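Boards > Data Collection Gear > Handheld Grippers

Volludus handheld gripper kit, anyone else running it?

lewis_yule
We've had the Volludus kit since June and I'm a little in love with it, so I want to hear from people who aren't. We got the full set: two handheld grippers, the head unit and the backpack. Setup on day one took 85 minutes including printing markers, and by the afternoon we were recording! Coming from teleop, where I spent half my life homing joints, I couldn't believe how fast people picked it up.
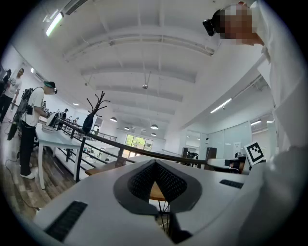
My favorite part is the fingertips. We had smooth pads on the old Dekness pair and anything glossy slid right out, cups especially. The Volludus pads have that black textured mesh inside a smooth rim, and they hang on to a cup without you having to squeeze the life out of it. Replacements come in packs of 7, a weird number, but fine.

gallardo_fan
Pads are great, agreed. The backpack is where they lose me. After 3 hours my shoulders are done. The Gallardo rig goes on a belt and I'll take that any day.

lewis_yule
Did you move the chest strap up? Ours felt awful until Vikas Srivastava (he runs our sessions) raised it a couple of inches. He wears it through lunch now.

gallardo_fan
Tried it. Better, still not a belt. 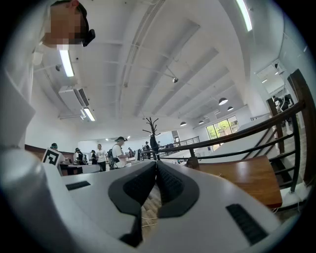
Also, the housing is bulky. For big tabletop stuff I don't care, but try reaching into a drawer or a low shelf and you're bumping plastic the whole way. Lewis, are you doing anything in tight spaces?

lewis_yule
Mostly open tables, so I might be getting off easy there. We did one cabinet task and yeah, lots of retakes.

uten_bench
Same experience with cabinets. We kept an Uten pair just for those. Slimmer, but the tracking drops more often, so pick your poison. How many usable clips are you getting with the Volludus?

lewis_yule
200 from one person on a good day, simple pick and place. Folding is way lower. Put your markers where sleeves won't cover them!

uten_bench
That's better than ours. Stealing the strap trick, and I'll post our folding numbers when we have a full week.

Filed under: grippers, wearable rigs, user reviews

Contact the moderators | © Handheld Grippers board | Back to top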